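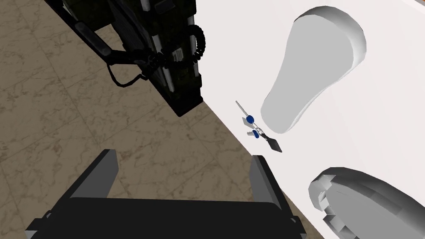
双腕シミュレーションで、台の縁に近い小物をつかむ計画が通りません

投稿者：yuzucha_19
こんばんは、いつも読むばかりでお世話になっております。趣味半分、仕事半分でZilasardのシミュレータを触っている者です。手首カメラの視点で、白い台の縁の近くに置いた小さな工具（青い握りが二つ、先が黒くて四角いもの）を取らせたいのですが、プランナがどうしても解を返してくれません。サンプル数を300から1,000に増やしても変わらず、コーヒーばかり減っていきます。計画器はHavovの標準設定のままです。どなたか似たところで詰まった方、いらっしゃいませんか。

投稿者：nukaduke
こんばんは、寒いなか遅くまでお疲れさまです。私も2月に同じようなところで三晩ほど溶かしましたので、他人事と思えません(笑)　まず疑いたいのは台の衝突形状です。Havovは読み込みのときに余白を足してくれるのですが、これが案外太っていて、台に寝ている薄い物だと指先が触れる前に「衝突」になってしまうんですよね。余白を台だけ小さくしてみてください。

投稿者：kazami_dori
横から失礼します。余白を削るのは、私はあまりおすすめしません。実機に持っていったとき、台をこすって泣くのは自分ですから……。それより、左上に写っているもう一本の腕のほうが気になります。あの腕を静止した障害物として登録したままだと、手前の腕の通り道がかなり狭くなりませんか。垂れているケーブルまで凸包で包まれていたら、見た目よりずっと大きな塊になっているはずです。

投稿者：nukaduke
なるほど、ケーブルの凸包は盲点でした。ただ、余白の件は少し言い訳をさせてください。全体を削るのではなく、最後の接近区間だけ、指と台の組み合わせに限ってゆるめるという話のつもりでした。言葉が足りずすみません。

投稿者：kazami_dori
区間を限るなら賛成です。それでも私なら、先に腕のほうを見ますけれどね。頑固ですみません。

投稿者：onsen_tamago
認識側の人間からもひとつ。台も、上に載っている大きな器のような物も白いので、深度ではなく色で切り分けていると、境目がひとつに溶けることがあります。私はOnnessのマスク表示を重ねて確かめています。工具のほうは色がはっきりしているので、たぶん大丈夫かと。

投稿者：yuzucha_19
皆さま、ご丁寧にありがとうございます！　衝突形状を表示してみたところ、まさにケーブルが大きな塊になっておりました。円柱の連なりに置き換えたら、100回の試行のうち19回は解が返るようになりました。まだまだ少ないので、次は接近区間の余白を試して、12月13日の夜にでもまた書き込みます。マスクのほうもそのとき一緒に見ておきますね。

投稿者：nukaduke
ゼロから19回なら大きな前進ですよ。設定ファイルも貼っていただけると、私も手元で動かしてみます。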